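Drombridge workroom would like its screwdriver back by 8

12/11/2023
By Yareli Mendoza

The most sought-after object in Drombridge this fall fits in one hand and drives screws. Gondero, the shared workroom on Simiyu Street, has introduced sign-out rules for its cordless screwdriver after a season in which the tool was harder to book than a dentist.

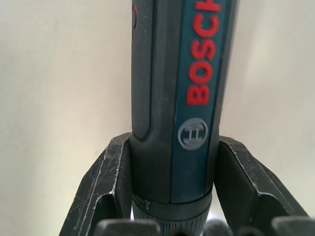

Around Town

The screwdriver is a Bosch, dark gray with a teal stripe down the side and the name in red capitals. On the collar is a tiny molded screw, for anyone unsure what the thing is for. It is part of a lending collection of 107 tools, most of which can be borrowed at a moment's notice and a few of which, including a very respectable tile cutter, have not left the building since April.

Under the new rules, members may take the screwdriver home for one evening. It has to be back on the hook by 8 the next morning. Late borrowers go to the bottom of the waiting list, and the waiting list, according to Perla Huerta, who manages the workroom, is long enough that this amounts to a sentence.

"We had one gentleman keep it for a single cabinet hinge," Huerta said. "He had it two weeks. I have seen the hinge. It is a nice hinge."

Bookings now run through Clodex, an online calendar that replaced a clipboard. The clipboard had its supporters. Braulio Bermúdez, a retired bus driver who builds birdhouses and has been a member since the workroom opened, said he could tell from the handwriting who was likely to be late. He has since learned to use the calendar and holds the next three available slots, a fact that other members have noticed.

Huerta considered simply buying another screwdriver. The workroom got a $2,000 grant from the town last year, but the money went to heating, which members had been requesting with some force. What was left over bought a box of driver bits. They fit the screwdriver very well, when it is in.

The new policy also covers the big worktable by the window, a less contested piece of equipment but a more crowded one. Its beige boards are laid in two levels, with the lower part at the front meant for work and the raised part at the back meant for whatever a member needs close by while working. The wording of that second part may have been too generous.

Along the back board at present are a black Kason racket bag, a small purple plush toy, a yellow sponge in the shape of a cube, a curved piece of yellow foam and a purple, boxy toy with round eyes and a sheet of white paper on its head. The light is good, with trees showing under the white roller blinds, and things put down there seem to like it.

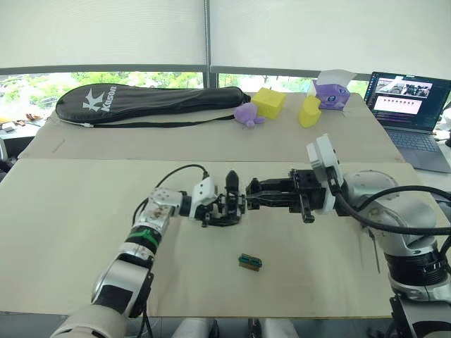 From next week, personal belongings left on the table overnight will go into a crate under the stairs. Members can collect them whenever the workroom is open. After a month, anything still in the crate will be offered at the spring swap, where the going rate for a plush toy is usually a cookie.

Jacinto Zepeda, who teaches the beginners' repair class, asked for an exception for the foam. He says it is useful for propping things up at an angle while glue dries, and that he has been using it in class for so long that students assume it is a proper tool. Huerta has agreed to give it a number and put it in the collection, bringing the total to 108. It can be borrowed for up to a week.

There was less sympathy for the toy with the eyes. Nicanor Manríquez, who uses the table for fixing radios, said he had gotten used to being watched and would not object to its staying, but he also would not object to its leaving. A decision has been put off until somebody reads the paper.

Members who break the table rules will get a reminder by email. Those who break them again will get a reminder from Huerta in person, and she would like it known that she is in the building most days.

The sign-out rules are already in force. At press time the screwdriver was booked through the end of the month, mostly for shelves, with one evening reserved for a project that the borrower had entered in the calendar only as "surprise." The tile cutter is available now.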